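Setting Up the Two-Arm Table for Club Practice
Plarbridge Robotics Club, Build Notes
Oct 2, 2020

These steps get a new member from a bare table to a first practice run. Read the Grindemitz safety sheet before you power anything.

1. Check that both arms are bolted to their plates. Connect the left arm first, then the right.

2. Wait for the lights on the servos. If one stays dark, reseat its cable and start over.
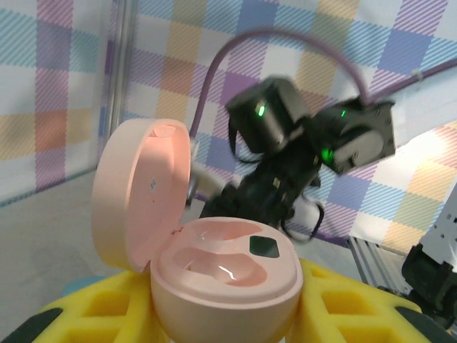
Open earbud case in the foam holder. Green servo lights are on.

3. Home both arms, then put out the practice objects. Use a mix of shapes and leave space between the arms for a handoff. Small rounded pieces are the hardest to grip, so save them for later tries.

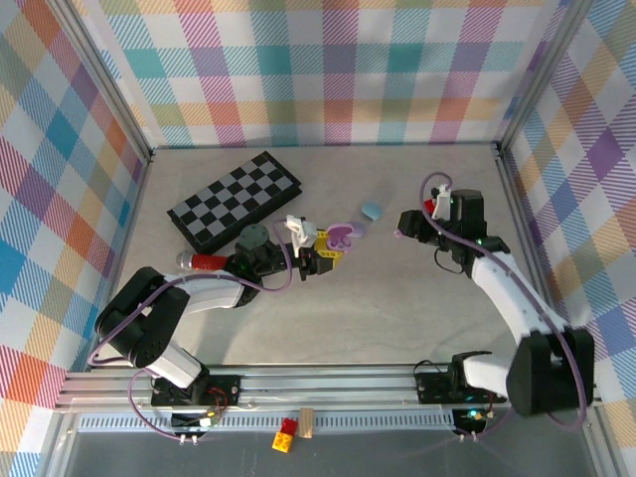

4. Run each arm alone at speed setting 5 until you can reach the middle of the table without bumping anything. Log every try in the Truvo sheet, including the misses. Last year's team logged 432 tries before the February meet and 206 of them counted.

5. Add the pegs and drive both arms together. Call out your move before you cross the center.

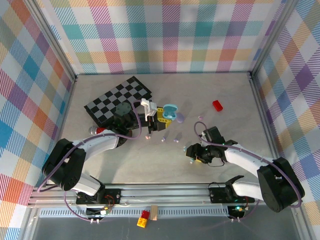
Both arms over the table, with pastel pegs between the grippers.

6. Park the arms before you cut power.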